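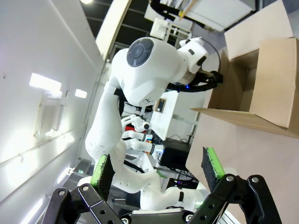 読了時間 3分

サイト内検索 キーワードを入力 検索

ギャラリー 梱包台と段ボール箱

Numlowの作業室で使っている梱包台のページです。棚や工具のページに比べて載せるものが少なく、長いあいだ見出しだけになっていました。1月に箱の置き方と在庫の持ち方を変えたので、写真と一緒に今の使い方をまとめておきます。

写真について
台の上の段ボール箱。ふたは外側に折って開けてあります。天板はベージュ、壁は白で、天井は黒い格子に白い梁が通っています。

台のこと
台は前の部屋から持ってきたものです。引っ越しのときに脚を一度外し、組み直すときに高さを少し上げました。立ったまま箱の底に手が届く高さにしたかったのですが、深い箱だとまだ少し高く、浅い箱にはちょうどよいくらいです。踏み台は置かないことにしています。

天板には何も敷いていません。以前はカッターマットを敷いていましたが、箱を滑らせると端がめくれるのでやめました。紙や緩衝材を切るときだけ、棚から出して使います。テープの糊が残ったら、その日のうちに拭いてください。翌日になると取れにくくなります。

箱のこと
箱はRilentの無地のものを使っています。サイズは3種類で、いちばん出番が多いのは中です。小はケーブルや部品の発送用、大は衣類や布ものを一時的に入れておく用です。大に本を詰めると持ち上がらないので、本は中に入れます。

在庫は畳んだ状態で7枚ずつ紐でくくり、壁際に立てています。以前は100枚まとめて買って倉庫に積んでいたところ、下のほうが湿気で反ってしまいました。今は29枚を切ったら注文を出す決まりです。注文するときの品番は2169、メモは棚の側面に貼ってあります。

一度使った箱も、角がつぶれていなければ取っておきます。宛名ラベルは剥がすか、上から白い紙を貼ってください。古いラベルが残ったまま発送して、戻ってきたことが二度あります。

ふたの折り方
中身を入れる前に、ふたは4枚とも外へしっかり折り返します。軽く開いただけだと途中で起き上がってきて、入れるものに当たります。新しい箱は折り目が固いので、手のひらで付け根を押さえてから倒すと戻りにくいです。

底は十字に貼ります。中身が軽いときは中央の一本だけでもかまいません。テープはDramaniの布タイプから紙タイプに替えました。手で切れないのが難点ですが、重ね貼りしても浮きにくく、捨てるときも箱と分けずに済みます。

入れる順番
重いものを先に、平たいものは側面に沿わせて立てる。基本はこれだけです。隙間には丸めた紙を入れます。気泡緩衝材は割れ物のときだけ使います。

閉めたあとに箱を軽く揺すって、音がするようなら開け直してください。紙をもう一枚足せばたいてい収まります。上まで詰めすぎてふたが浮いているものは、無理にテープで押さえず、中から大に移します。

取り出すとき
戻ってきた箱を開けるときは、刃を深く入れないこと。一番上に納品書や布が載っていることが多く、何度か切っています。中身は台の上に直接出し、箱を空にしてから畳みます。半分だけ出して置いておくと、次に使う人が詰めている途中の箱だと思ってしまいます。

空いた箱を畳んだら、サイズごとに紐の束へ戻します。向きは印刷面が手前。無地の箱の場合は、貼り合わせのある辺を下にしてください。

片付け
テープ、はさみ、ペンはPrisiaの浅いトレーに入れて棚の二段目へ。台の上に置きっぱなしにすると箱の下敷きになり、だいたい翌日に探すことになります。紙くずは床に落ちたものも含めて集め、夕方5時までに資源ごみの場所へ出します。

棚と工具のページは別にあります。箱のサイズ表は寸法を測り直しているところで、終わったらこのページの下に足します。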